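Section 4: Setting Up Your Skirkar Dehydrator for the First Batch

Welcome back! By now your Skirkar should be unpacked and rinsed, so we can get on to the fun part. Give yourself an unhurried evening for this (Wednesday is as good as any) and read through once before you start.

1. Set the dryer on a flat table with 7 inches of open space behind the vent.

2. Slide in the empty racks, close the door until it clicks, and plug the cord straight into the wall. 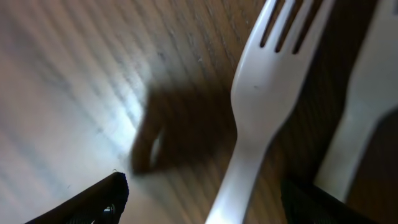

Can I use an extension cord?
Please don't, even a heavy one. The heater draws a steady load for hours, and the cord can get hot.

3. Turn the dial to 57 °C and let the dryer run empty for 17 minutes. You may notice a faint smell the first time, and it does fade.

Caution: Never drape a towel over the vent, however chilly the kitchen gets in November.

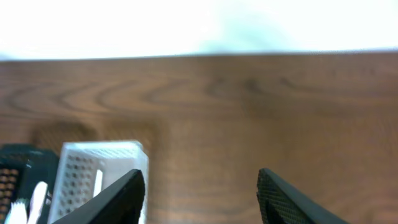

Wood tabletop against a white wall

4. Slice your apples or pears evenly, pat them dry, and lay them out so that no two pieces touch.

Note: A squeeze of lemon keeps the color nice and bright.
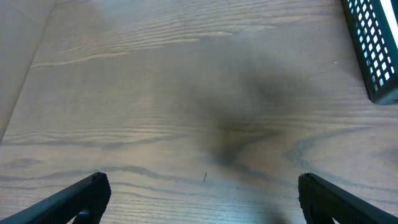
5. Load the racks from the bottom up, set the timer, and swap the top and bottom racks halfway through.

Thick slices can take the whole night, so do be patient with them and try one

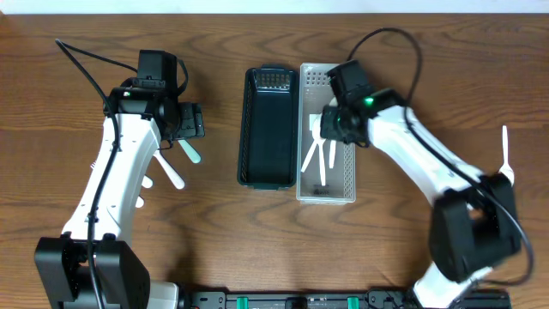
once it has cooled all the way down, when it should bend like soft leather and feel dry in the middle. If it's still sticky, give the batch another hour and check again.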